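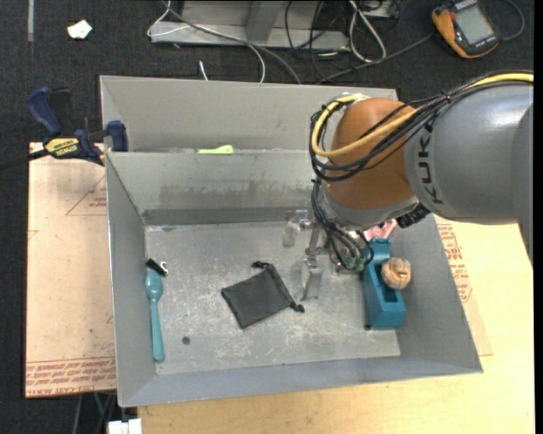
Gripper stalls on flat fabric items in a bin

Posted by Quyên Vương, August 27, 2021

I have a second-hand KUKA arm in a shared workshop, picking odd bits out of a sheet-metal bin. Hard things like a plastic spoon are fine. Flat soft things are not. With a drawstring pouch the finger either stops short and closes on air, or touches the floor and the arm faults. The floor is scratched already. I teach the floor height once, at the centre. Out of 46 tries on the pouch I got 4. Is this the gripper or my heights?

Lâm Trình

Heights first. One taught point is not enough for a bin sitting on a board on a wooden table. Touch off at all four corners and fit a plane through them. Mine was out by more than the cloth was thick. Then come down slowly for the last bit and stop on contact force, not on position. Also aim for the gathered end of the pouch, where there is more to grip. Check the bin hasn't crept as well. One clamp on one corner still lets it turn a little.

Dristberg

Get a suction cup.

Huỳnh

Suction leaked on every cloth bag I tried, so I'd leave that. I stuck thin rubber on the fingertips and it helped a lot. Do the corners first though, as Lâm says, and tape your cables back before you tilt the wrist any further.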